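Flestley perception work, report for July

The segmentation model was retrained on 2,000 clips from furnished bedrooms. It still merges thin cables with dark floorboards in 411 of them, and the planner then treats the area as free floor. A fix to the depth filter is in review.

Clutter of the sort the planner must route around, cables on the floor and a bin close by:

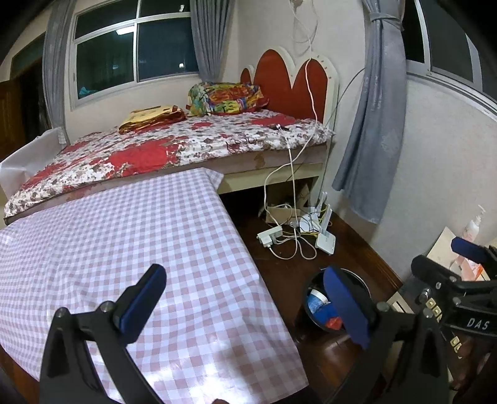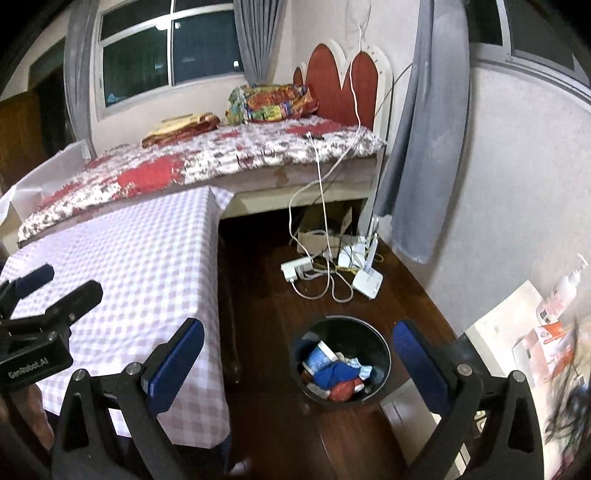
Frans Visser replied that the depth filter should wait until the cable labels have been checked again, and asked for the merge errors to be listed by floor colour in the next report.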